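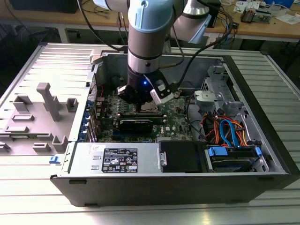
写真:Tirnia

チケット:ミックス配信、途中で音が切れる/曲順ズレ
状態:対応中 → 一部解決
受付:2026年4月13日
担当:Lutfa Paul

報告内容
ゲストミックスのシリーズ、第19回(Levhamのやつ)。ページのプレーヤーで再生すると13分すぎで無音になる。数秒で戻るけど、戻ったあとのトラックリストの表示が一曲ぶん先に進んでる。ダウンロード版は未確認とのこと。リスナーからのメールとコメント欄、両方に同じ話あり。

環境
プレーヤーはEkier、埋め込み版。ブラウザは複数で再現。スマホでも出る。アプリ版は出ないという人と出るという人がいて不明。

ログ

1)まず手元で再生。再現した。無音になるのはアンビエントから四つ打ちに移るところ。最初は曲の演出かと思った。Levham本人に確認、「そこは切れない、パッドがずっと鳴ってるはず」。はい、演出じゃない。

2)元のWAVをもらって波形を見る。無音なし。元データは問題なし。

3)サーバーに上がってるmp3を落として比較。こっちは無音あり。つまりプレーヤーじゃなくて変換のとき。Ekierさん疑ってすみません。

4)変換をやり直し。設定は前回と同じ。同じところでまた切れる。ビットレートを固定にしても同じ。

5)WAVの中身をもう一回見る。ファイルが二つに分かれてたのを、うちで繋いでから変換してた(第18回まではずっと一本でもらってた)。繋ぎ目がちょうど13分台。前半と後半でサンプルレートが違う。前半48kHz、後半44.1kHz。これだ、たぶん。

6)後半を48kHzに揃えて繋ぎ直し、変換。無音消えた。ヘッドホンで通しで聞いた、他におかしいところなし。後半のピッチも元と同じ。

7)差し替えアップ。→ まだ切れるという報告。キャッシュ。配信側のキャッシュを消して再確認、OK。サーバーの返事も200で正常、ファイルサイズも新しいほう。

8)トラックリストのズレ、まだ直らず。音とは別件だった。キューシートを見たら、Wickramasingheの曲のところに開始時間が二行入ってる。エディットと原曲、両方書いてあった。かかってるのはエディットのほうだけ(Levham確認ずみ)。原曲の行を削除。

9)削除したら今度は最後の曲が表示されない。キューシートの末尾に改行がないと最終行を読まないらしい。改行いれたら出た。なんだそれ。

10)コメント欄に返信ずみ。メールの人にも返信ずみ。すでにダウンロードした人は、お手数ですが落とし直してくださいと追記。

残り
・アプリ版の件。自分の端末では切れない。出る人の機種とバージョンを聞いてるとこ、返事まち。古いファイルが端末に残ってるだけの気がする。
・過去回で分割でもらったものはないはずだけど、第13回だけ記録がみつからない。後で聞きなおす。
・ゲスト向けの案内文を直す。「WAV一本、44.1kHz、分割の場合は事前に連絡」。今の文は「高音質でお願いします」しか書いてないので、これはこっちが悪い。
・第20回の音源は5月に届く予定。届いたら変換前にサンプルレートを確認すること。手順書にも追加しといてくださ い。

追記
Levhamから、ついでにジャケ画像の文字も直してほしいと連絡。曲名のつづりが一文字ちがう。別チケットにします、ここに書かないで。

追記2
アプリの人から返事きた。一度ログアウトして入り直したら切れなくなったそう。もう一人の返事がまだなので、このチケットは開けたままにしておきます。

Lutfa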